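How to Get Set-In Sweat Smell Out of Sports Jerseys

If you have ever opened a gym bag on the far side of a long weekend, you already know why I wanted to write this one down. Synthetic jerseys are wonderful to play in, but they hang on to smells in a way that an old cotton T-shirt never does. You can wash one, dry it, fold it and put it away smelling perfectly fine, and then it warms up against your skin and there it all is again!

I went through a whole season of this with our household's team shirts before I settled into a routine, and I've kept to it ever since.

What you'll need

White vinegar, the plain cleaning or kitchen kind
Baking soda
A liquid detergent without softener in it
A bucket or a clean sink
An old soft toothbrush

Start by turning the jersey inside out. The sweat and body oils are on the inside, and the printing is safer tucked away where it won't rub against zippers and buttons. While you're there, have a look at the underarms and the back of the collar, as those are usually the worst spots.

Fill your bucket with cool water and stir in one cup of vinegar for every gallon or so. Push the jersey under until it stops floating, and let it soak for 20 minutes. Please don't add bleach, now or later. It should never be mixed with vinegar, and it's hard on stretchy fabrics anyway.

Rinse the shirt well. Now mix 3 tablespoons of baking soda with just enough water to make a paste, and work it into the underarms with the toothbrush. Go gently – you want to coax it in, and scrubbing hard will only rough up the knit. Leave the paste on for 16 minutes if you're as fussy as I am with a kitchen timer, or for the length of a cup of coffee if you aren't.

Then into the machine it goes, on cold, with a little less detergent than you think you need. Too much soap was my big mistake for years, because it leaves a film and the smell clings right to it. Skip the fabric softener for the same reason, and skip the dryer sheets too.

Hang the jersey up to dry somewhere with moving air, out of strong sun. I know the dryer is tempting the night before a game, but high heat can crack the lettering and make any leftover odor harder to shift. If you still catch a whiff once it's dry, go back and do the soak again before you wear it.

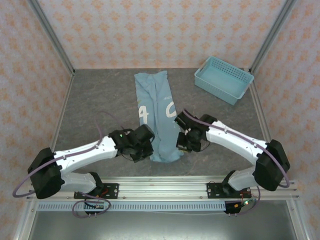
5 min read

Folding comes last, and printed shirts do best when you keep the creases away from the numbers as much as you can. Lengthwise folds are handy for a narrow drawer, though I like to roll mine loosely if they'll be put away until May. Make sure the shirt is dry all the way through first, especially at the collar and hems – a thick seam can stay damp for hours after the rest feels ready.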